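Review: Gedell two-arm kit, after one season in a school robotics club

Rating: 4 of 5

I help to lead the robotics club in our school, together with Zoi Moschos, who teaches physics. We bought the Gedell kit last October, and our group of 13 students has used it at almost every meeting. Before, we had the smaller Wedell arm, so I will compare them a little.

The assembly instructions are good, but the order is strange. The rail comes in chapter 3, when the arms are already on the table and you must lift them again. My advice is to mount the rail first and check that it is level. The screws are of good quality and we did not lose the thread on any of them.

Control by the students is easy to learn. The younger ones needed one afternoon before they could move both arms at the same time. Calibration is slower, and the software forgets it if you close the window too early. I wrote to the seller, Tzavaras, and got a polite answer, but no solution yet.

Our project this year is a grocery task: things must go between a basket and a plastic bag, with one arm at the bag and the other at the basket. A soft bag is a difficult object for a gripper, and the students learned much from it. 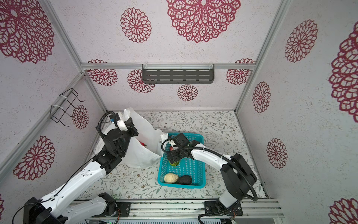

Apostolos Sfakianakis, our oldest student, wrote a script that runs the task again and again and saves the result. His goal is 100 attempts before the Idside competition. The motors had no problem with the long sessions - only the fan is louder than I would like in a classroom.

I take away one star for the calibration. For a club with patient students I would buy it again, but ask for the longer power cable when you order.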